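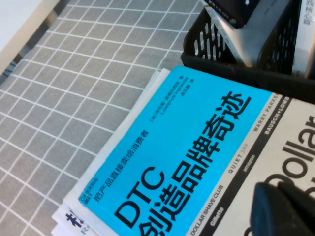

Hodotach, January

Moving and the book problem
Board: Home and Household

plumgate
ok so we're out of the Grukby apartment by end of the month and I have not packed one single book. They've been in stacks on tables since fall. New place is smaller, one wall of shelf, maybe. My question is do I cull before the move or after? Partner says after. I say paying to haul books you're going to give away is nuts. Go.

tinroof46
Before. Always before. You will not do it after. I have boxes from two moves ago still taped shut, I moved them twice and paid for it both times.

oddsock_b
Disagree. When you cull in a rush you toss the wrong stuff. Gave away my old cookbooks in a panic the last time and rebought half of them. Move it all, live in the new place a couple months, then you know what you reach for.

tinroof46
you rebought half, so the other half you didn't need. Sounds like it worked?

oddsock_b
it cost me more than the extra boxes would have. so no

plumgate
This is basically the fight at my kitchen table word for word

marrowbean
How many books are we talking. Big difference between a shelf and a wall.

plumgate
Counted last night because I was avoiding the dishes. 14 boxes if I use the small ones. Movers quoted by the box after the first 40, and kitchen stuff plus clothes already has us at almost that. So the books are pretty much all overage.

marrowbean
oh then cull. At least the obvious ones. Duplicates, old textbooks, the ones you got as gifts and never opened.

Small boxes is right btw. Do not let anybody talk you into a big box of books. The bottom goes out on the stairs. Ask me how I know.

lakeside_dee
Spine down or flat, never spine up. Spine up pulls the pages off the binding. Heavy ones on the bottom, paperbacks on top, stuff the gaps with paper or socks.

Also if you have a lot in other languages label those boxes separate. We had English and Korean all mixed together and reshelving took me forever.

plumgate
good call on the labels. Half of these are my partner's and I can't read the titles so I'd be no help sorting anyway

grayhen
Going to be the grump. Why is everybody so quick to get rid of books. It's the one thing in a house that doesn't go bad. My folks kept every book they ever bought and I still pull things off those shelfs.

tinroof46
They do go bad. Basement + summer = mold. Ask my boxes

grayhen
so don't put them in a basement?

tinroof46
not everyone has a spare room, grayhen

lakeside_dee
Ok ok. Both of you. plumgate where would the culled ones go? Does the Lereo thrift still take them?

plumgate
Called. They take hardcovers and kids books, no textbooks, no magazines. And only before noon. There's also the swap shelf at Noh, the coffee place, but it's tiny and somebody always dumps tax guides on it.

marrowbean
Guilty of the tax guides once. Sorry to everyone.

oddsock_b
Try the swap shelf a few at a time, a handful every morning on your way in. I cleared 46 that way over one winter. Slow tho, you may not have the time.

plumgate
I have like 2 weeks so yeah no

pinecone_rd
Coming in sideways but has anyone mailed books ahead? Post office has a cheap rate for it. Slow and they get banged up some but it was less than my movers wanted.

lakeside_dee
I did for two boxes. One showed up looking like it had been kicked the whole way. Everything in it was fine. Tape every seam, then tape it again. Wouldn't send anything I really loved.

pinecone_rd
yep same, corners dinged, nothing lost

grayhen
Or rent a van for a day and carry your own books. Friend, pizza, done by supper. Then you can keep ALL of them.

plumgate
grayhen that's not the worst idea. Van for a day is less than the overage I think, need to check the mileage thing

oddsock_b
Told you. Move it all.

tinroof46
Still have to put them on one wall of shelf at the other end!! where are they going to go

plumgate
under the bed lol. idk. Ok plan for now, dupes and textbooks go this week, partner does their own pile and I keep my mouth shut, rest goes in a van if the price is ok. Will post when I hear back from the van people.

marrowbean
Textbooks try the recycling center, the one by me made me rip the hard covers off first. Call them

plumgate
ugh. ok calling tomorow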